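We use cookies to keep you signed in and remember your filters. Accept | Manage

Ticket: gripper width estimate drifts on blank background
Project: Lostutari
Opened by: Temitope Bashir
Assigned: Veerle Verhoeven
Status: open

Temitope: Width-from-image regressor reads wrong when fingers are wide open over the pale surface. Trained on 3,191 frames, held out 200. Of those 41 come back as half closed when the label says open. Everything else fine. Checked the labels twice, they're good.

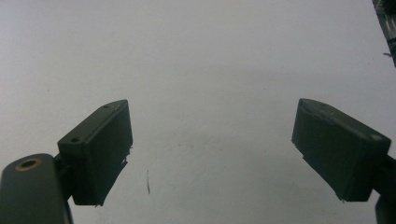 Retrained with seed 2, same thing. Not a learning rate problem, tried that too. Loss curve looks normal, which is teh annoying part.

Veerle: Are the 41 all from one session?

Temitope: Most. November batch. Same finger pads as the rest.

Veerle: Ran saliency on a handful. Model is looking at the dark mark in the gap, the thin near-vertical one, and at the ragged pad edges. Guess – it takes the mark for a pad edge and reads a smaller gap. Can't prove it from heatmaps alone.

Funmilayo: Try painting the mark out and rerun, weights frozen. If the width jumps back up you have your answer. Keep the ragged edges in, one change at a time pls.

Temitope: ok doing that now. Also writing a version that pastes random short strokes into training frames, so we have both. 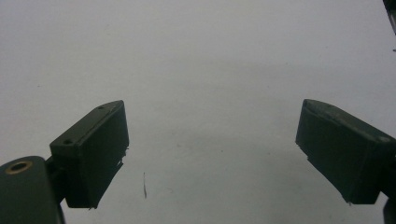
Fingers wide open, nothing held. Dark stroke to the right of the left finger.

Veerle: Put the paint-out mask in the repo before you run, not after. Last time I couldn't reproduce the Kunach numbers becuase the masks were only on your laptop.

Temitope: Pushed. Inpainting run is queued behind Ebere's job, results tonight if it clears. Leaving this open.

Recent tickets
Kunach eval: missing masks
Frame timestamps off after export
Hasberg split has duplicate episodes
Saliency script crashes on grayscale input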